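学生机器人项目应当先交失败记录，再交演示视频

本学期课程组讨论评分办法，争论集中在一点：结题时一段完整的演示视频，能否作为主要评分依据。我的意见是不能。视频可以保留，权重应当降下来，降下来的部分给失败记录和复位规程。以下理由来自我带学生社团和选修课的经验，适用范围限于桌面机械臂一类的小型项目，移动平台和竞速类项目另当别论。

一、演示视频测量的是什么

一段演示视频证明系统在某个初始状态下完成过一次任务。它不说明初始状态的分布，不说明此前试过多少次，也不说明物体位置偏移之后会怎样。对于抓杯子、放杯架这样的任务，初始位姿的影响往往超过算法选择的影响。学生很快就会摸清哪个摆法最容易成功，然后在桌上贴胶带，把杯子放回同一处。这种做法在调试阶段完全合理，放到评分阶段就有问题：分数奖励的是摆放的重复精度，由人手提供。

Clukden小组去年八月提交的中期材料就是典型。视频流畅，夹爪动作干净，评审给了高分。换一位同学来摆杯子，结果明显变差。小组自己并不知道原因，因为日志里只保存了成功的轨迹，失败的在当天就删掉了。删除的理由是磁盘空间不足，这个理由我在别的小组也听到过。

二、失败记录应当怎么写

失败记录不需要长。我要求的格式是每次失败写两行：第一行写现象，第二行写当时的物体状态和程序版本。现象必须用可核对的词。“没抓稳”不可接受，“夹爪闭合后杯体绕轴线转动，杯口偏离目标槽位”可以接受。推测的原因另起一行，并注明是推测。

有人认为这会占用学生大量时间。按我的统计，一组学生做40次试验，认真填写记录增加的工作量不到一个下午，而结题前为了找回一个丢失的参数，耗掉的时间通常比这多。Lepik小组的夹持力设定在两个版本之间被改过，没有人记下来，后来只能逐个提交往回查。

记录的另一个作用是让分类成为可能。失败大致分3类：感知错误、接触错误、流程错误。前两类学生愿意研究，第三类常常被当作“操作失误”排除在统计之外，例如上一轮的物体没有归位就启动了下一轮。我主张流程错误一律计入。系统若依赖操作者不犯错，这种依赖本身就是系统性能的一部分，应当在报告里写明。

三、复位比执行更值得打分

课程里普遍把任务定义为“从初始状态到目标状态”，复位由人完成，不计入系统。由此产生的后果是，采集效率几乎全部受制于人。以Mukon项目为例，目标是积累4000条可用轨迹，执行一次动作所需的时间很短，真正拖慢进度的是把物体放回去、检查位置、重新命名文件。学生起初把力气花在加快机械臂速度上，收效很小，还增加了碰撞。

我建议把复位规程作为独立的提交项，内容包括：每件物体的归位范围、允许的朝向、检查顺序、由谁签字确认。能够由第二条机械臂完成的部分，应鼓励学生写成程序。不能完成的部分，写明为什么不能。透明亚克力架子在这里是个很好的教学对象。它的边缘反光强，主体透光，深度传感器在它上面常有缺失，学生如果只靠点云判断架子有没有摆正，迟早要出错。在架子旁加定位块或者改用机械限位，都比继续调阈值有效。

四、对反对意见的回应

第一种反对意见来自社团指导教师：低年级学生需要成就感，视频是最直接的成就感来源。这一点我同意，所以主张保留视频。成就感与评分依据是两件事，可以分开处理。社团招新放视频，课程评分看记录。

第二种反对意见认为失败记录容易造假。确实可以造假，但造假的失败记录有内部一致性的问题，现象、物体状态、程序版本三者要互相对得上，抽查时让学生复现其中2条即可。成功视频的筛选则几乎无法从外部察觉。两相比较，前者的核查成本低得多。

第三种反对意见涉及竞赛。Brallurex杯的规则只看现场得分，平时记录再完整也不加分。竞赛规则不由我们决定，课程规则可以。况且现场比赛的初始状态由裁判摆放，平时只在固定位置练习的队伍在这个环节最吃亏。

五、具体建议

下学期的评分表我提议作如下调整：演示视频只作通过与否的判断，不分档；失败记录与复位规程各自单独计分；答辩时由评审指定初始位置，现场执行一轮，执行失败不扣分，但小组必须当场说明失败属于哪一类，并指出记录中是否出现过同类情况。

器材方面不需要新增采购。现有的桌面、铝型材支架、塑料杯和架子已经足够暴露大部分问题。需要补的是一张共用的记录表和固定的文件命名规则，两者在开课第一周发下去，中途不再改动。

杯子与杯架这一组任务我打算继续沿用。物体简单，容易补换，对夹持姿态的要求又足够具体，适合用来训练学生把现象写准确。
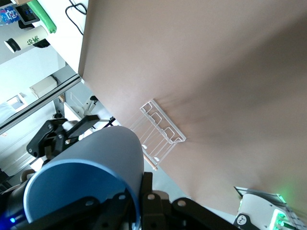

附：记录表填写说明

每次试验占一行，编号连续，不得跳号。作废的试验保留编号，在备注栏写明作废原因。程序版本填写提交号的前几位，不填日期。物体状态栏写杯口朝向和架子相对定位块的偏移方向，目测即可，无法判断时写“未知”，不要留空。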